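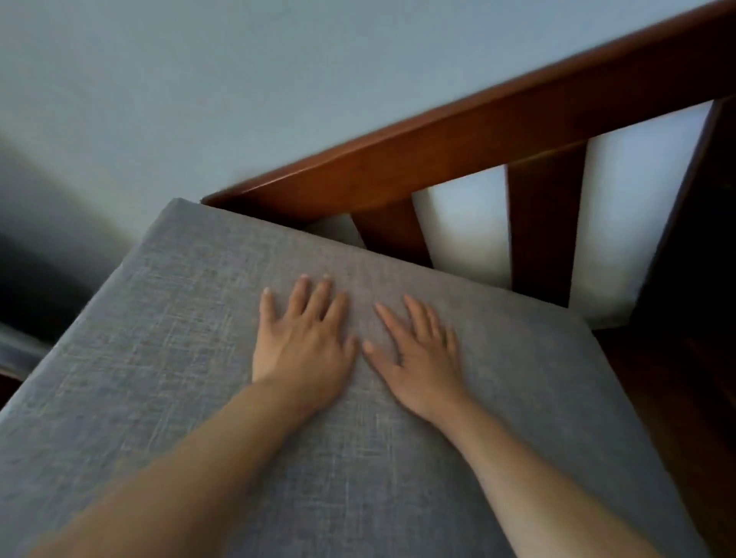
Hands on a grey seat cushion, with the wooden back rail behind.

Cushion morning comes to the Kokum reading room
3 March 2026

If you've sat down in the Kokum reading room lately and felt yourself sinking a bit further than you'd like, there's good news. The long wooden seats are staying, the grey cushions are staying too, and all of them are getting a proper going-over before the room opens for its spring hours. I went along to see how it was going and ended up staying far longer than I meant to (there was tea, and I'm weak).

For anyone who hasn't been in, Kokum is the long room at the end of Nara Lane, next door to the Mtshali bakery. It used to be a seed shop. Now it has books, a kettle, a noticeboard that badly needs thinning out, and a collection of wooden seats that came from a hotel lounge when the hotel changed hands. The seats are lovely things and very heavy. The cushions were made for them by Tisex, the upholstery workshop up by the station, and they've had a good few years of people, coats and shopping bags on top of them.

The job this month is a simple one. Each cushion gets lifted out and brushed, the crumbs come out of the seat underneath, and then somebody presses along it with flat hands to feel where the foam has gone soft. The good ones go straight back in, turned so the less-used side is up. The tired ones get a paper label and go to Tisex for new foam inside the same cover. I'd assumed you could tell which was which by looking. You can't, or I can't, anyway. Two that looked perfectly plump to me were marked for new foam, and a rather sorry one by the radiator was passed as sound!

I had a go at the pressing myself and got quite keen on it. You start at the back, near the rail, and come forward a hand's width at a time. A good cushion pushes back at you evenly. A bad one has a sort of dip in it that you feel in your wrists before you feel it in your palms. I found one dip all by myself and was very pleased, until I was told it had already been labelled.
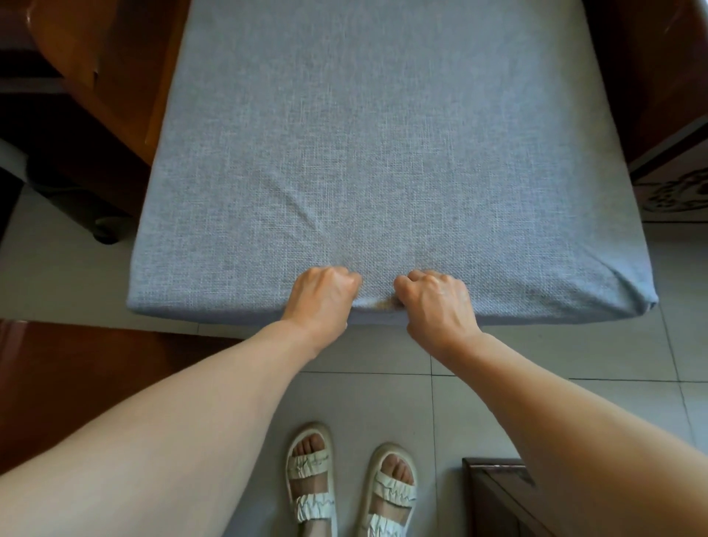 Front edges are the bit that takes the most punishment, and it makes sense when you think how people sit down to read — perched at first, then shuffling back once the book gets going. All that shuffling drags at the cover. On one of the cushions you can pinch up a little fold of cloth at the front and see a faint tan-brown patch on it, and the corner has its pleats tucked in where the cover wraps round the foam. My money is on coffee for the patch, but I've no proof and I'm not accusing anyone. Marks like that are being dabbed with plain soapy water first. Any that won't shift will wait for the June wash, when the covers all come off together and go through the big machines at the launderette.

And yes, the covers do come off, which I'm a bit embarrassed to say I'd never noticed in all the hours I've spent sitting on them. The trick is getting them back on afterwards. I'm told you fold the foam like a sandwich, push it in, let it spring open and then spend ten minutes chasing the corners. I'm also told it's a two-person job and that it's best not to pick somebody you're married to.

Now, the money, as I know people will ask. New foam from Tisex is costing £40 a cushion, and so far three cushions are going up there. The bakery's soup evening in the room last month raised £82 towards it, so there's a gap to close, and there's a jar on the desk by the door if you have any change on you. The rest will come out of the second-hand book shelf, as it usually does. If you've got paperbacks in decent nick, bring them in. Please, no more encyclopaedias. There's a stack of them under the stairs already and the door won't open fully.

I asked whether there had been any thought of swapping the grey for something brighter, and there had, apparently, and it didn't get very far. A mustard yellow was tried on a sample. Opinions were strong. I quite like the grey myself, it goes with the wood and it doesn't shout at you while you're trying to read, but if you're a mustard person you can write it in the comments book, where you'll find you have company. 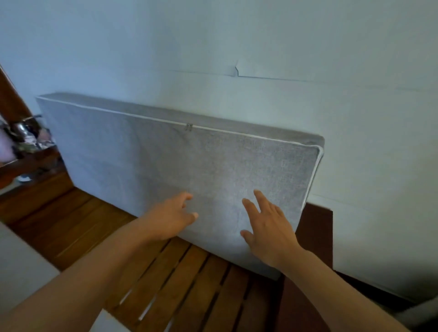
The other thing people had been asking for was a chance for the seats to air, so the cushions are being stood up for a while before they go back down flat. It takes around 20 minutes for each seat, what with brushing between the planks and wiping them over with a barely damp cloth. The finds from down there have been put in a dish on the desk: a good many hair grips, a library card from another town, a very nice green button and a key that doesn't fit anything in the building. If the key is yours, just describe it at the desk and it's all yours again.

Walls come next, though not yet. A bit of touching up is planned once the weather is warm enough to keep the windows open all day, and the same pale blue-grey will be going back on. There's half a tin left in the cupboard, so it should at least match.

The reading room will be open as normal while all this goes on, but a few of the seats will be without cushions on any given day, so bring something to sit on if you're planning a long stay. The children's corner isn't affected. Anyone who'd like to help with the June wash can put their name on the sheet by the kettle, and you don't need to know anything about upholstery. I certainly don't, and I've already put mine down for the morning shift.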